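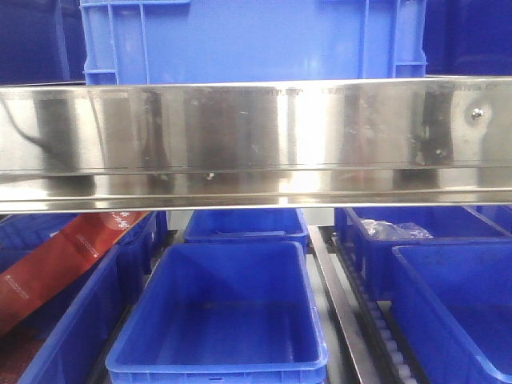
October, Irstead store, after lunch

Steel rail along the bin rack is covered in fingerprints again. Wiped one end with the Sekberg cloths, no great difference. The faint scratches will stay. Lech wants the blue bins kept for small plumbing parts only, and I agree. Pipe offcuts can go to Clescombe.
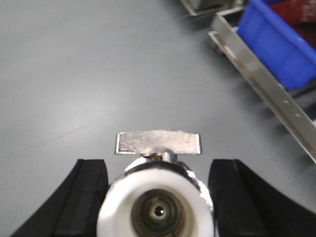 Ball valves get one bin to themselves, T-handle ones apart from the lever ones. Stock sheet says 291 fittings all told – I haven't checked it. Heather has the order for 2 more crates.

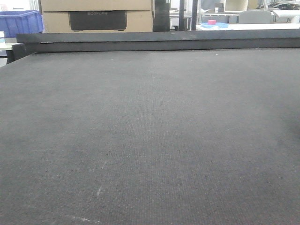

Dark mat has picked up some pale scuffs. Still usable for sorting, so no need to replace it this month. Cardboard by the shelving to be flattened or moved once Cameron says which boxes he wants.

Labels next. Ruby-Lee prefers them on the rim, I'd put them on the front by the handle recess. Try both. 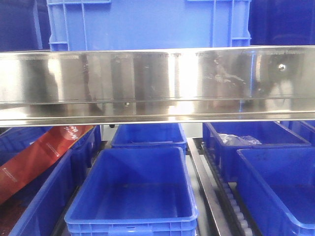
Bin rack and steel rail, front bin empty.

Ask Visitación about the Biwott labels before ordering 200.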